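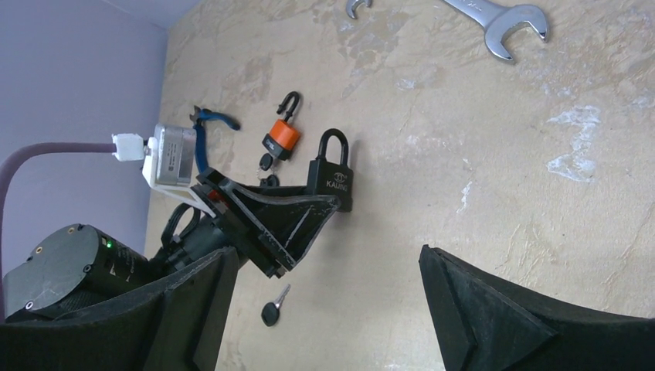 4. Daily set-up of the two-arm cell (tool return desk)

Before August, Womari staff sorted all returned tools by hand. Now the arms do the first sorting, and the person at the desk checks and decides. Please read this section also if you know the old desk well.

1. Put the returned tools on the board. Keep them inside the walls.
2. Leave the plastic bin on the right side of the board.
3. Check that both purple cables can move freely.
4. Close the log of the last shift and press Start.

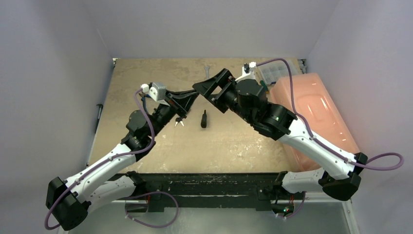 Figure 7. Both arms over the board, with tools and bin in place.

Caution: Do not reach over the board when the arms have power. Press Stop first and wait 11 seconds.

5. Stay near the desk for the first 40 items. Small parts need more attention than wrenches.

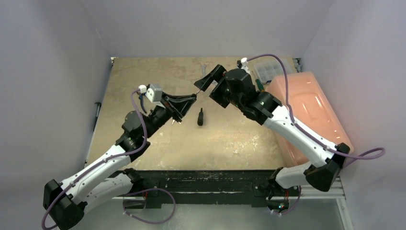 Figure 8. Grippers close together, a thin metal shaft between the tips.

Note: If an item falls, it is not your mistake and you do not write a report - only mark it in the log.

6. Padlocks and keys stay together as one set. When you are not sure which key belongs to which padlock, 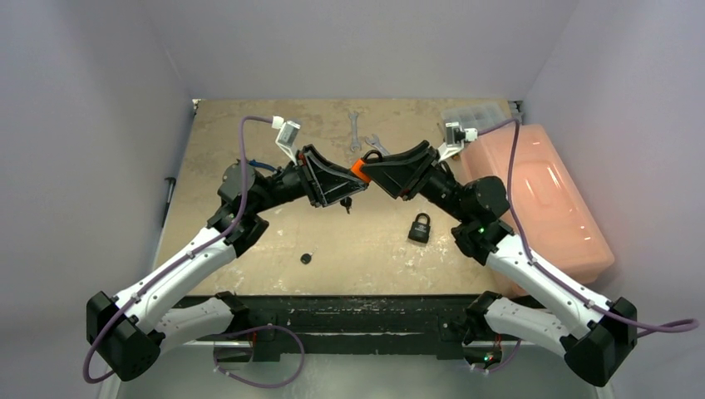 stop the cell and try the key by hand. Questions about new duties go to Piyumi Paul.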